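Drying and Storing Dish Cloths in a Shared Kitchen
Project report, Group 7
Emil Moser, Khurram Tarar, Hervé Guillot
Supervisor: Gebhard Plattner

1. Background

The shared kitchen at Draditz has one table and very little counter space. Cloths get left in a heap by the sink. Our task was to find a simple way to hang, fold and put away cloths using only the tabletop. We had a budget of 3300 for the whole course and spent 1640 of it.
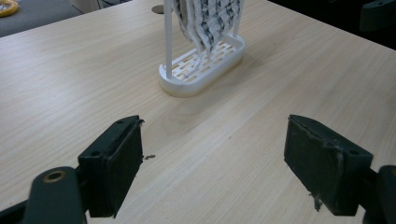
2. Setup

We kept to small white plastic items that can be lifted off the table at mealtimes. Khurram wanted a wall rail, but the landlord said no. We cleared the table before each round and put back only what that round called for.
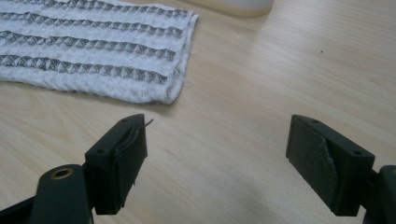 Thick cloths were folded into a rectangle and laid flat. They hold a fold well but take up a lot of room, and the hems do not like to line up. Emil did most of the folding and found two folds better than three.

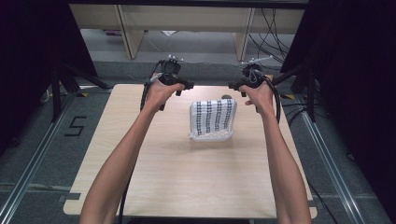 Trays were the second part of the work. A shallow tray keeps a cloth off the wood and can be carried with one hand. Clear plastic makes it easy to check for crumbs. Our trays had no lids, and we did not miss them.

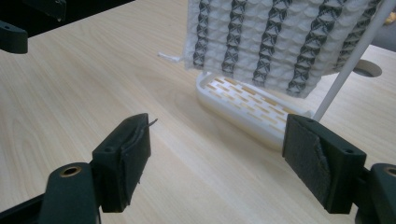 3. Results

Hanging gave fewer creases than folding. Folded cloths were quicker to grab. Hervé suggests hanging them overnight and folding them in the morning, and we plan to try this in August.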